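Athina Koutsoukos
6 min read

ok thread. tool clear-out, Braltmont house to Dukeneck house. doing this on my phone between loads so excuse the typing

16 years in one place with a basement. new place is 700 square feet and no basement. you can see where this is going

first mistake, I started with the screws. do not start with the screws. lost a whole evening to coffee cans of screws and at the end of it had the same coffee cans, slightly more alphabetical

(drywall screws are under D. I don't know why I did it that way)

start with the big stupid stuff. sawhorses, the shop vac, the ladder that's too tall for any ceiling I will ever have again. gone, gone, gone. ladder went to my cousin who has a barn

THEN handheld tools. this is the real job

what I did before: canvas tool bags, one per kind of job. plumbing bag, electrical bag, "hanging pictures" bag. sounds smart. what happens is every bag ends up with a tape measure and the wrong screwdriver and you still walk upstairs twice

what I'm doing now: deep rectangular bins, one sort of tool per bin. cutting, turning, hitting, measuring. power tools seperate. if it doesn't fit a word it goes on the table until it does

someone asked why deep and not those nice shallow trays. shallow trays need drawers. I don't have drawers. a deep bin goes under a bench, goes in the car, can be shoved with a foot

downside of deep: stuff goes to the bottom and you forget it. so heavy at the bottom, things I use every week on top. hammer is allowed to be on top even though heavy. the hammer gets whatever it wants

no towels or foam between things. tried it. it just makes a bin full of towels

clear bins vs gray bins. I know everyone loves clear. I had clear, they cracked, two winters in the garage. one split down the corner with all the chisels in it while I was on the steps. not doing that again

gray doesn't show dirt either, or shows it less, whatever

labels: short side AND long side. you will never know which way round you're going to shove it. I used the Stornon label tape, the wide one. sticks ok. peels if the plastic is dusty so wipe first, I did not wipe first

put the label on before you fill it. I had to lift a full bin onto its side to get at the panel and my back has been writing me letters

work height matters more than I thought. did the first batch on the floor like an idiot. knees. now the bin sits right up by the tabletop so I'm reaching down into it and not folding myself in half

table is just the light wood one. put a sheet over it if you care about scratches. I have stopped caring about scratches

the other thing about working over carpet, a small bit drops and it's gone. dark carpet eats allen keys. get a magnet on a stick, drag it around at the end. found a drill bit I'd been blaming my brother for since January

ok what got thrown out, since people like this part

- all the allen keys that came with furniture. kept one decent set
- dried up glue, so much glue
- the socket set with no 10 mm in it
- a level that wasn't
- anything with a battery nobody makes anymore

that last one hurt. I had a whole family of cordless things from one brand (not naming, it was a long time ago) and two working batteries between them. recycled the batteries properly, hardware store has a box for them by the door. tape the terminals first

what I kept and probably shouldn't: my dad's brace and bits. the Oláh block plane, I have used it maybe 4 times. looks great tho. not discussing it

batteries OUT of anything going in a bin. every time. my sander turned itself on in the car once under a bag of potting soil and I pulled over thinking it was the transmission

cords: figure eight, velcro tie, done. not round the body of the tool, it kills the cord right where it goes in. learned that on a jigsaw 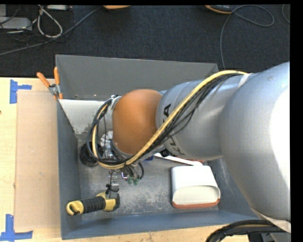
handle end up if you can, going in. you grab by the handle later so put it in the way you want to grab it. sounds obvious, I repacked a whole bin over this

and lower things in, don't drop. a dropped tool finds the one with the exposed blade, it's a law. blades get the cardboard sleeve. cereal box and masking tape, folded over twice

don't fill to the top. leave a hand's width. otherwise you can't stack them and also you can't lift them. I can lift a bin of tools or a FULL bin of tools and those are different people

somebody wanted to know about weight, so I did stand on the bathroom scale holding one and then the number was my business and I got off. just pick it up a little as you go. if you make a noise, stop adding

movers quoted me $3730 for the whole house btw and that was with "shop items by arrangement". the arrangement is me and a hatchback

also keep ONE small bag out. screwdriver, tape measure, utility knife, pliers, the good flashlight. that rides up front with you. you'll need to put a bed together at 11 at night and you will not be opening bins

left to do: clamps. no idea about clamps. they don't go in anything, they hook on everything. currently hanging them all on a broom handle and carrying it like a dead deer

if anyone has a clamp system that works in a small place pls reply, with pictures. not the wall rack, I'm renting and can't drill

also free to whoever comes and gets it, Braltmont side: one workbench vise, heavy, a bit rusty on the screw, still closes. bring a friend

back to it, measuring bin next. I own so many tape measures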